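腕部相机和平行夹爪对不准，仿真里先调还是实机先调？

最后更新：8月　回复 12　分享 2 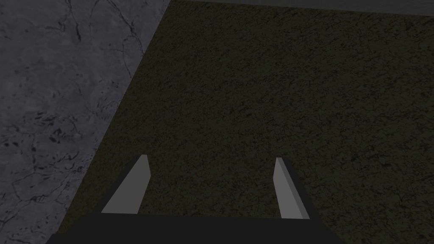 楼主：Drenau_ws
我们这个单元是一台小六轴配两指平行夹爪，相机装在手腕上。仿真场景是上一任同事搭的，我接手后主要负责维护。现在的问题是同一套抓取程序，仿真里夹爪中心落点正常，到了实机上总往左指那一侧偏，偏差接近2毫米。夹小垫块的时候，左指先碰到工件，把它推歪再夹住。

已经做过的：夹爪零位重新回过，指片螺钉按扭矩复紧，工具坐标系用四点法重标了一遍。重标以后偏差小了一点，没有消掉。控制器里偶尔跳3031报警，手册写的是夹爪位置反馈超差，复位就能继续跑。

想问一下，应该先动仿真里的相机外参，还是先查机械？

2楼：老模具
先查机械。报警都出来了还调什么外参。两指夹爪单边先到位，多半是齿条或者同步机构有间隙，拆开看一眼不费事。

3楼：Duston二线
同意先查机械，不过不用马上拆。把夹爪开到最大，拿量块分别量左指和右指内侧到法兰基准面的距离，再开到一半量一次。两次差值一样，是指片装偏了；差值变了，再去怀疑同步机构。

4楼：cell_keeper
我的看法不一样。楼主说仿真正常，那要先确认仿真里的夹爪模型跟实物是不是同一个版本。我们以前用Liao的模型包，新旧两版指片厚度不一样，外观很难看出来，工具中心点因此差了一截。在腕部视角里看指片有透视，左右宽窄本来就不一样，靠眼睛比对不靠谱，要看模型参数。

5楼：Drenau_ws（楼主）
回3楼：晚班停线的时候量。
回4楼：模型包确实没核对过，文件夹里有两个版本，名字只差一个后缀。

6楼：老模具
模型错了也不会让实机报3031。两件事分开说。

7楼：cell_keeper
我没说报警是模型引起的。偏差和报警可能是两个原因，楼主现在当成一个问题在查，容易来回绕。

8楼：Coron用户
报警那边查一下夹爪电缆。我们那台的反馈线走在第五轴外侧，扎带勒得太紧，手腕转到大角度就丢信号，复位又好了。换了线，弯曲半径放大，后来没再跳过。你可以记一下每次报警时第五轴和第六轴的角度，集中在某个姿态就是线的问题。

9楼：Drenau_ws（楼主）
量完了。最大开口和半开口，左右差值一样，左指装得偏内。拆下指片，定位销孔里有一圈干掉的胶，应该是以前有人点过螺纹胶，流进去了，销子没插到底。清干净重装，扭矩打好，再标一次工具坐标系。连续空抓100次，每次到位都一致，垫块也不再被推歪。

仿真那边也核了，加载的是旧版指片。换成新版以后，程序里那个手工补偿值可以删掉，之前不知道是谁加的。

报警还没解决。翻了日志，出现的时候第五轴都在大角度附近，跟8楼说的情况像。备用线已经申请了，还没到。

10楼：老模具
销孔那个问题常见。螺纹胶点在螺钉前两三牙就够，不要往孔里灌。顺便把另一边的指片也拆下来看看。

11楼：Duston二线
补偿值删之前先备份程序，再低速走一遍放料位。有的补偿只在抓取点加，有的在放料点也加了，删一半会撞料盘。低速跑的时候安全门关好，手放在急停旁边。

12楼：Drenau_ws（楼主）
右指也拆了，销孔是干净的。放料点确实也有一个补偿，两处一起删了，低速走过没问题。点检表里加了一条：每次拆装指片后查销子是否到底，再核对工具坐标系。线换好以后再来回帖。

联系管理员　版权所有，转载请注明出处　返回顶部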